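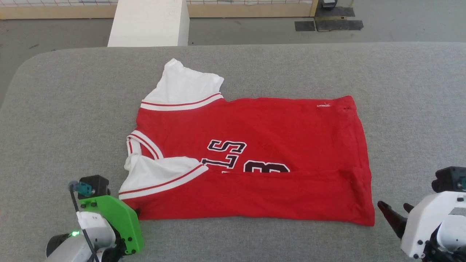
A comment under last week's notes says segmentation is the easy part, one mask, done, and asks why we spend a whole session on it. Fair. Mask is easy. Knowing which part of the mask is the shirt front and which part is the back folded over on top of it, not easy. So, perception first again today, then state, then control.

Home Courses Notes Labs Contact
Print this page | E-mail this page

Henwood Robotics Short Course
Session 6: Two arms and a piece of cloth. Software side
July 4, 2024 (yes we are meeting, slides go up on Classka after)

1. What the perception node gives you

Input: one head view plus the two wrist views. Output, per tick:
- garment mask
- a handful of keypoints (collar, sleeve ends, hem corners) each with a confidence
- a fold line estimate if it thinks there is one
- a "visible side" flag, front / back / don't know

Don't know is a legal answer. Please use it. Last year half the groups forced a choice and then spent the lab debugging the planner when the planner was fine.

Things that break keypoints on a sports shirt:
- trim. White bands at the sleeve look like an edge to the network, it puts the fold line there
- print going under a fold. Number is cut in half, the detector sees a strong straight edge, calls it hem. Wrong
- second sleeve lying over the neck. Two candidates for collar, both so-so

Fix that worked for us: don't score edges alone. Score edge + what is on both sides of it. Red both sides and print stops at the line = fold. Red one side, table the other = outline. Sounds dumb, took the error on our Arumugam set down a lot. That set is 2151 labeled views, 644 of them with at least one fold over the print. Small, I know. Labels are in the shared folder, read the notes file before you use them, the hem corners were relabled in the middle.

2. State, keep it small

Do not try to carry a full mesh. You will want to. The tracker runs fine with the mesh for a minute and then drifts and you can't tell.

Our state:
 garment frame (x, y, heading)
 keypoints seen, keypoints remembered (with age)
 fold list, ordered
 what each gripper believes it holds: nothing / edge / collar / unsure

Age matters. A keypoint remembered for more than 2000 ms gets thrown out unless the cloth under it hasn't changed. Number came from trial and error, don't quote it in your report as if it was derived.

Fold list ordered, oldest first. Undo = pop the last one. If you open a fold that isnt the last, you have to re-look at everything, no shortcut.

3. Control with two grippers on one shirt

Two position targets on one piece of cloth = trouble. Each arm is right on its own, together they stretch. What to do:
- one leader, one follower. Leader gets the path, follower gets path + offset
- offset shrinks if either side sees the cloth go taut
- cap the speed on both whenever both grip states say edge or collar
- release is its own state, not a side effect of reaching the goal. Write it out

Taut detection: we use the wrinkle measure between the two grip points in the head view plus motor current. Neither is enough alone. Current is noisy at slow speeds, wrinkle measure dies when an arm blocks the view.

Also check that the grip belief agrees with the picture before you move. Left on an edge, right near the collar, shirt front up and name and number readable: that is a state your code should be able to name in one line. If it can't, stop there and fix it.

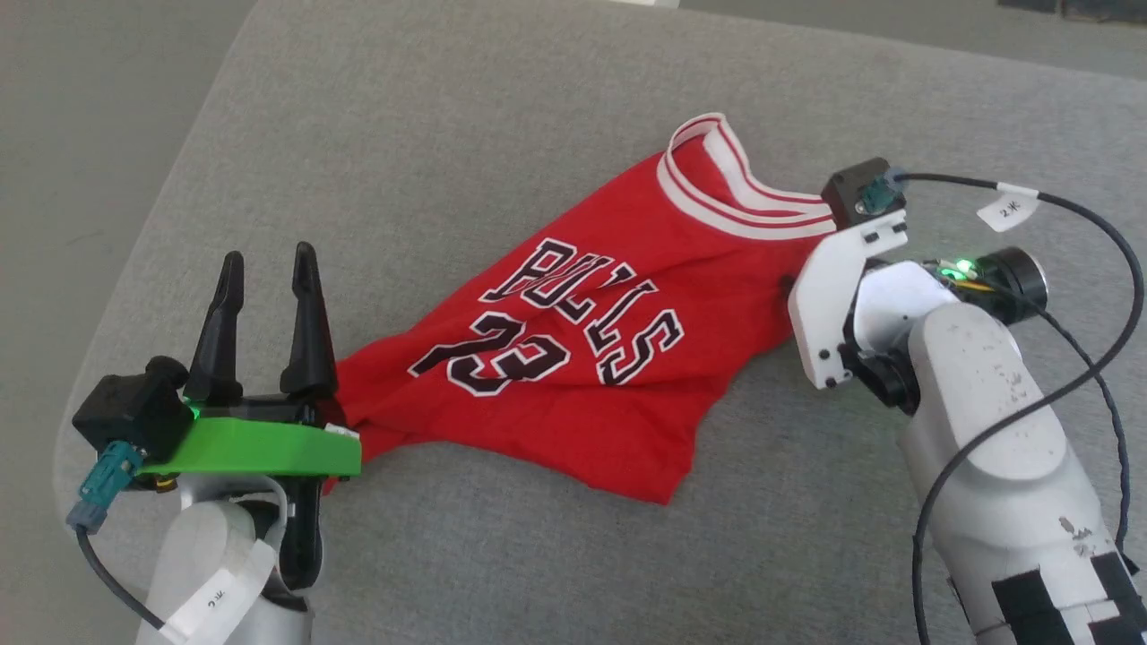 4. Tooling

Drelunum is our replay tool. Takes a log, steps it tick by tick, draws state over the head view. Learn three keys: step, jump to next state change, dump. Rest you can skip.

- log the belief, not only the joints. Joint logs with no belief are useless to me
- one clock. Wrist views come in late, stamp them at capture and not at arrival
- every run gets a config hash in the log header
- around 19 ticks per second is what the full stack manages on the lab machine. If you see far less you left the debug drawing on

Common bug: head view and wrist views loaded in the wrong order in replay, everything looks mirrored, people rewrite the planner. Check the order frist.

5. For the lab

Bring a working perception stub (can be ours). Pick one shirt and start it from a messy pose. Write the state machine on paper before typing. Hand in: state diagram, one log, one paragraph on where it went wrong and at which tick.

Reports for the long project are due in August, day to be posted on Classka. Groups of two. If your partner dropped out, mail the course address.

Reading for next time: chapter on compliance, skip the proofs.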